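Horville Community Help > Motion planning > Simulation

Planner says start state is in collision but nothing is touching??

paddlewick

Hi all, hoping somebody has run into this. I've got a two-arm cell in sim, both arms on pedestals along the right side of a table. The prop on the table is an old-style desktop computer, a big boxy housing with the keyboard part sloping off one side of it, and there's a little cube sitting on top of the housing. The lower arm is supposed to hover over the keys, then go up and get the cube. I'm planning with Stüber and running the physics in Stato.

Hovering works great. I send the joint targets and the arm goes where I tell it. Then I ask for a plan from there to a pregrasp over the cube and I get "start state in collision" 388 times out of 388 (I left it looping over lunch). Contacts in the physics viewer at that pose: zero! I tried bumping the planning time from 5 seconds to 21 and all I got was the same error, slower on the first call. I also turned collision checking off for the whole computer, and then of course the forearm went right through the housing.

What am I missing? Is this a unit thing?

torque_and_toast

Probably padding. Set it to 0 and try again. More planning time won't help, it checks the start before it plans anything.

mossgearbox

Padding is worth a look, but I'd bet on the collision mesh. When you import a prop with one mesh, Stüber wraps it in a single convex hull unless you tell it otherwise. Think about what that does to your computer. You have a tall box with a low sloped slab stuck on one side, so the hull stretches from the top edge of the box all the way out to the far edge of the keyboard, and everything in between is solid as far as the planner knows. Your gripper is hanging right inside that wedge! Stato uses its own decomposed shapes for contacts, so it's perfectly happy.

What I do:

Turn on the planning scene overlay (not the physics one, they're separate menus and I mixed them up for weeks). If you see a big ramp over the keys, there's your problem.

Split the prop into two collision bodies, one box for the housing and one for the keyboard. You can skip the individual keys – a slab that follows the slope is plenty unless you're pressing them.

Attach both bodies to the same parent frame so they move together if you randomize the pose.

Then put padding back to something small. I use 8 mm on the Sercombe arms and leave the fingers unpadded, or you'll never get near a cube that size. And add the second arm as a live obstacle if you haven't. Mine was frozen at its home pose in the planning scene until December, and I only caught it when I started moving both.

paddlewick

Oh wow, it was the ramp. I turned on the overlay and there was a giant see-through wedge over the whole keyboard, with my gripper buried in it. I split it into two bodies and the start state error is gone. Padding 0 alone did nothing, by the way, but thanks for the quick answer anyway!

I do have a new question, and I can open a separate thread if that's better. The cube is pretty close to the edge of the housing, on the keyboard side, and from the hover pose I'm not sure whether to plan straight to the pregrasp or add a waypoint that lifts the wrist first. The other arm is parked up at its own end for now.
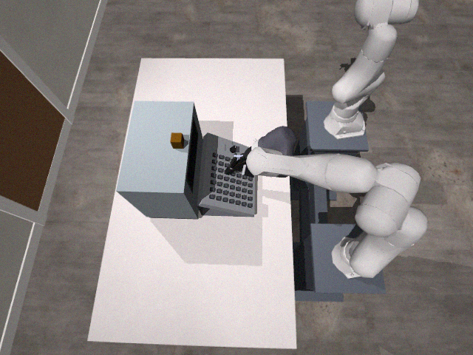

I'm leaning toward the waypoint, mostly so the elbow doesn't pick some wild new configuration on the way up, but if anyone has a cost setting in Stüber that keeps it tame I'd much rather use that.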